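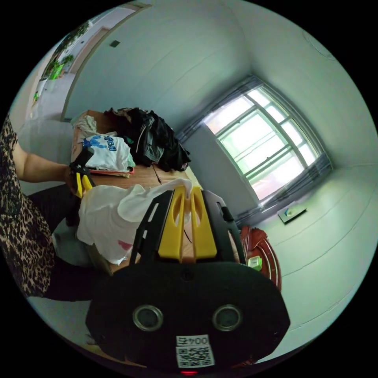 Arbeitsplatz Textilien, Blick vom Greifer 004 auf die Tischkante.

Versuchstagebuch, Projekt Gultdale, Arbeitspaket Textilhandhabung
Eintrag Oktober, Beginn 9.40 Uhr

Gegenstand der Aufnahmen ist weiterhin das Aufnehmen einzelner Kleidungsstücke aus einem ungeordneten Haufen. Gearbeitet wird mit den Handgreifern, beidhändig geführt, nach der mit Wijaya abgestimmten Aufgabenbeschreibung in der zweiten Fassung. Die erste Fassung ist nicht mehr zu verwenden; sie sah vor, dass jedes Stück vor dem Greifen freigelegt wird, was für das Lernverfahren zu einheitliche Beispiele ergab.

Stand vor Beginn: 2106 gültige Episoden in der Ablage Jivex. Davon betreffen 569 das Greifen an Ärmel oder Saum, die übrigen verteilen sich auf flächige Griffe in die Stoffmitte und auf das Umschichten. Für Ärmel und Saum sind 900 Episoden vereinbart. Bis zum Erreichen dieser Zahl werden die flächigen Griffe zurückgestellt.

Festlegungen für die laufende Serie:
Der Haufen wird nach jedem Durchgang neu aufgeworfen und nicht glattgestrichen.
Helle und dunkle Stücke bleiben gemischt. Bedruckte Ware verbleibt im Bestand.
Eine Episode beginnt mit geöffneten Fingern und endet, sobald das Stück abgelegt und der Greifer zurückgezogen ist.
Abgebrochene Griffe werden nicht gelöscht, sondern mit dem Kennzeichen F versehen. Die Entscheidung über ihre Verwendung liegt bei der Auswertung. 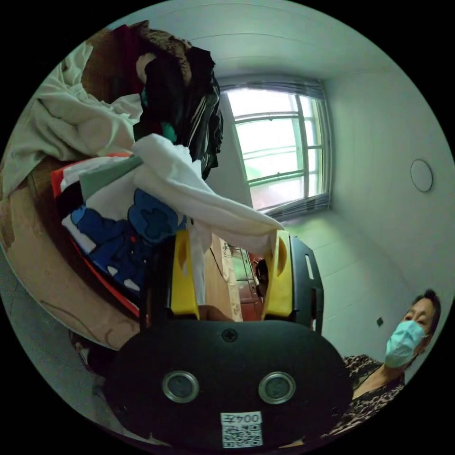 Zur Öffnungsweite ist festzuhalten, dass die Finger vor dem Eintauchen in den Stoff vollständig geöffnet sein sollen. In der vorigen Serie wurde mehrfach mit halb geschlossenen Fingern angefahren. Die Episoden sind als solche brauchbar, verschieben jedoch die Verteilung der Anfangszustände, und das Modell Clolesari hat diese Haltung in der Zwischenauswertung erkennbar übernommen. Eine Nachschulung der Bedienenden ist erfolgt.

Ferner: Bei hellem Fensterlicht neigt die Belichtung dazu, auf das Fenster zu regeln. Schwarze, glänzende Stoffe verlieren dann die Faltenzeichnung. Die Belichtungsgrenze wurde um 10.25 Uhr herabgesetzt und im Protokollkopf vermerkt. Ältere Episoden werden nicht nachbearbeitet – eine gewisse Streuung der Lichtverhältnisse ist erwünscht.

Die Zuordnung links/rechts erfolgt über den Aufkleber am Gehäuse. Vor jeder Serie ist der Code einzulesen und mit dem Eintrag in Jivex zu vergleichen. Bei vertauschten Seiten ist die gesamte Serie zu sperren, bis die Zuordnung geklärt ist.

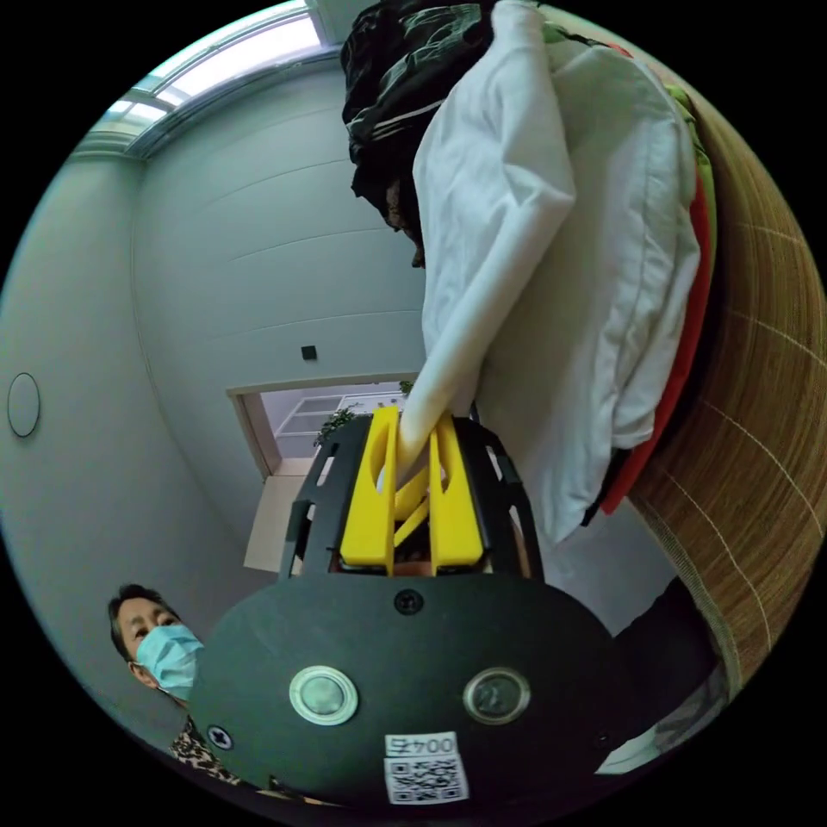

Beim Griff am Ärmel hat sich bewährt, den Stoff quer zwischen die Finger zu nehmen und erst nach vollständigem Schließen anzuheben. Wird während des Schließens bereits gezogen, rutscht dünne Ware häufig heraus. Für die Aufgabenbeschreibung wird folgender Wortlaut vorgeschlagen: »Schließen, kurz verharren, anheben.« Die Dauer des Verharrens bleibt den Bedienenden überlassen.

Offen ist die Behandlung von Griffen, bei denen ein zweites Stück mit angehoben wird. Bislang werden sie uneinheitlich gekennzeichnet. Vorschlag: eigenes Kennzeichen M, Episode bleibt gültig, sofern das Zielstück an der vorgesehenen Stelle abgelegt wird. Rückmeldung von Wijaya steht aus.

Für die Nachmittagsserie sind rund 100 weitere Episoden vorgesehen, ausschließlich Ärmel und Saum. Die Akkus beider Greifer sind in der Mittagspause zu laden, die Speicherkarten vorher zu sichern. Prüfsummen bitte in dasselbe Blatt eintragen wie bei der vorigen Serie.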